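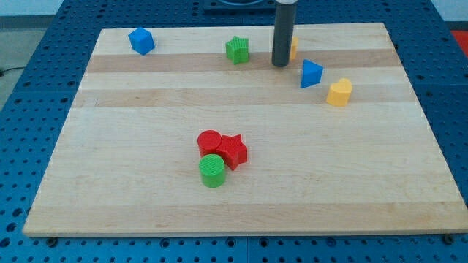 Cường Lại says you should leave the blocks alone until the arm has homed twice, and he wants that at the top of the section, so there it is. I used to do it once and get on with my afternoon. He has watched more arms wander off than I have, so twice it is!

Section 4. Setting up the block sorting table

This is the part of the Bratholm club guide I get the most messages about, so I rewrote it on 4/4/26 with everyone's complaints next to me. You should already have the controller talking to the laptop (Section 3). If it isn't, go back, because nothing below will work and you'll blame me.

Before you start you need the maple board, the bag of shape blocks, the long hex key and the program called Zurness. Old copies of Zurness are still floating around on the club drive. Use build 131 or newer.

1. Put the board on the blue table with the grain running side to side as you look toward the arm's base. The color check was tuned with it that way, and turning it makes the darker stripes show up in odd places.

2. Snug the board up so it can't slide. If you can push it with one finger, it's going to move the first time the arm touches down.

3. Run HOME. Let it finish. Run HOME again (thank you, Cường).

4. Type in the travel height. We use 109 mm for the sorting exercise, and that clears all our blocks with plenty to spare. Please don't lower it to save time. I did that before the October meet and sent a star across the room.

5. Set the speed to 76 for your first run. You can go up later, once you trust your own code.

6. Now put the blocks out. Cubes, stars, hearts, prisms and cylinders all work. Spread most of them around, but push two or three together so they touch, like a red star up against a red cylinder. Easy layouts teach you very little, and the judges at the Justelier round love a cluster.

Note: two blocks of the same color side by side can come back from the color check as one big lump. If your program finds fewer blocks than you put out, look there first. The Đoàn worksheet has a nice exercise on splitting them by outline, and I'd do it before you try to write your own fix.

7. Press SCAN and compare the list on the laptop with what's on the board. A block standing behind the arm may get missed, so park the arm off to the side and scan again before you start changing code.

8. Press STEP, not RUN. STEP makes one move and waits for you, which is slow and a bit dull, but you'll catch a bad pick before it turns into a bad throw.

Caution: keep your hands off the board while the arm is powered, even when it looks parked. It can be waiting on a timer. If you need to straighten a block, hit PAUSE, wait for the light to go amber, then reach in.

Caution: if you hear clicking from the base, stop and cut the power. Don't try one more run to see if it clears up.

If SCAN gives you error 809, the program has lost its board corners. Go back to step 3 and work down from there. If you still get it after that, write down what you changed last and bring the laptop to me.

Gripper settings are in Section 5.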